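Robot Cell Operator and Incident Reviewer (full time, fixed term)
Tendlow, Brorholm site
Posted Thursday, December 30, 2021

Tendlow is hiring one person to help run its two-arm kitchen cells and to take over the review of faults, stops and near misses. The job is on site, five days a week, day shift. It starts in March.

Why the job is open

In the fall we had a failure on Cell 2 that we should have caught sooner. During a dish task, one arm kept its last commanded speed after the operator let go of the enable switch. It traveled 62 millimeters before the backup stop cut in. The operator was standing outside the marked line and was not touched. A ceramic bowl was broken and a gripper finger was bent.

The cause was a timeout in our own control software. It had been set to 100 milliseconds during commissioning, and someone raised it later to get rid of nuisance stops. The change was never written down. When we went back through the logs we found 22 earlier stops on the same cell that had been slower than they should have been. Each one had been closed by whoever was on shift with a note such as "restarted, OK." No single person was reading those notes together.

The cell was shut down while we fixed this. The timeout is now locked, the enable switch goes straight to the safety circuit, and ceramic items are out of the task set until further notice. What we still don't have is a person whose job is to read every stop report and decide whether the cell goes back into service. That is this job.

What you would be doing

Half of your time is spent at the cell. The tasks are ordinary kitchen ones: picking up cups, wiping with a sponge, loading and unloading a dish rack. The two arms work over the same mat and often reach for the same area, so most of our trouble comes from there. You will set up the objects, run the session, watch both arms and stop them when something looks off. You will also reset the table between runs, and there are a lot of runs.

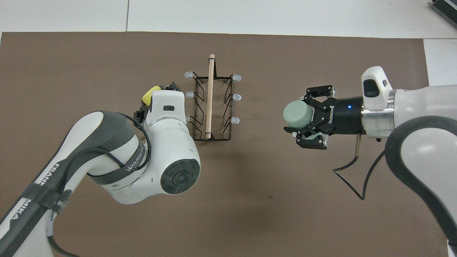 The other half is at a desk. Every stop, planned or not, produces a short log and a report from the operator. You will read all of them, the same day if possible. You will sort them by cause, ask questions when a report is thin, and keep the open list up to date. If you think a cell should stay down, it stays down. The lab manager can disagree with you in writing but can't restart it over your objection without a second review.

Common things you will see in the reports: cables catching on a joint at the end of a long reach, grippers closing on the edge of an object and dropping it, arms coming too close together over the rack, and force limits tripping on a hard contact with the table. Most are minor. You would be expected to notice when a minor one starts to repeat.

You would also:

run the stop test on each cell at the start of the shift and record the distance
check cable routing and gripper fingers before the first run
keep the change record for safety settings, including who asked for the change
go over the stop procedure with new operators and sign them off
write a one-page summary each month for the Brorholm and Valcárcel sites

What we need from you

At least two years working around industrial or collaborative arms, as an operator, technician or maintenance person. We don't mind which make of arm.
Experience writing up faults or incidents so that someone who wasn't there can follow them.
Enough comfort with a command line to pull a log and search it. You don't need to write software.
Able to stand for up to two hours at a stretch and lift small equipment with help.
Willing to stop a run with other people waiting on it.

Useful but not required: risk assessment training, experience with lockout procedures, any time spent as a safety representative. A degree is not required.

Terms

This is an 18-month contract with a review after the first year. Hours are 8:00 to 4:30 with a half hour for lunch. There is no on-call work. Overtime is rare and has to be agreed in advance. Two weeks of training are paid at the full rate, and part of that will be at Valcárcel, with travel and lodging covered.

You will report to Samira Nseir, who runs operations at Brorholm. For questions about stop reports you will also have a direct line to Zotberg, the outside firm that did the review of the Cell 2 failure. Their report is 100 pages long, and anyone we interview can read it at the site before deciding whether they want the job.

How to apply

Send a resume and one page about a fault you dealt with — what happened, what you did first, and what was changed afterward. Leave out the employer's name if you need to. We don't need a cover letter.

Interviews are in person and take half a day. You will talk with Samira and two of the current operators, watch a session at the cell, and write up a stop report from a log we give you.

Applications go through the Tendlow jobs page or to the front desk at Brorholm, marked for Samira Nseir. Internal applicants should tell their supervisor before applying.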